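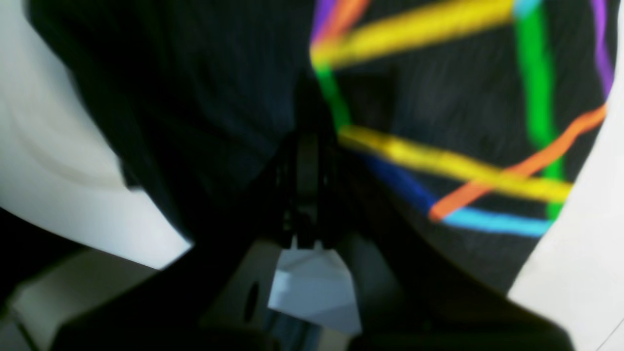

Flisdale Town Council: Your Questions About Public Meetings

Welcome! If you've never been to a council meeting before, we're so glad you're thinking about it. Everything gets decided in that room, from bus shelters to the budget, and it's a lot more fun to watch than people expect. One small thing before the questions start: members of the public can bring banners and cloth displays, in any colors you like. Bold yellow lines on a black fabric, like the ones at the top of this page, are easy to pick out from across a room. Just keep them off the doors.

Do I have to sign up to attend?
No, walk right in. Signing up is only for people who want to speak.

How do I sign up to speak?
Put your name on the sheet at the clerk's desk before the gavel, or email the clerk's office by noon on the day. Sieglinde Heitmann has been our clerk through 2 council presidents and she can sort out pretty much anything.

How long do I get?
Three minutes. It goes fast, so write down your main point and say it first!

Who is on the council?
Council President Roscoe Nakamura (at large), Anika Zamora (Holroyd ward) and Dwayne Ruiz-Ortega (Wuna ward), along with the four members elected last fall. You can write to any of them, whichever ward you live in.

Can I ask for something to go on the agenda?
Yes, and please do. A request needs 10 signatures from registered voters in town. The petition to reopen the Holroyd footbridge came in with 323, and 303 of them checked out - what a turnout for a footbridge!

Why do members sometimes leave the room?
That's a closed session. It's allowed for lawsuits, land deals and personnel matters. Any vote still has to happen in open session, with the doors open and you in your seat.

Can the council president break a tie?
The president votes with everyone else, so a tie means the motion fails. It can come back at a later meeting if a member asks.

Where can I read the minutes?
At the clerk's office and at the Wuna branch library. Draft minutes are marked as drafts until the council approves them, usually at the next meeting. The April minutes are up now.

Can I bring my kids?
Absolutely. There's a table with crayons at the back - and under-18s can sign up to speak too.

Page updated 16/05/2018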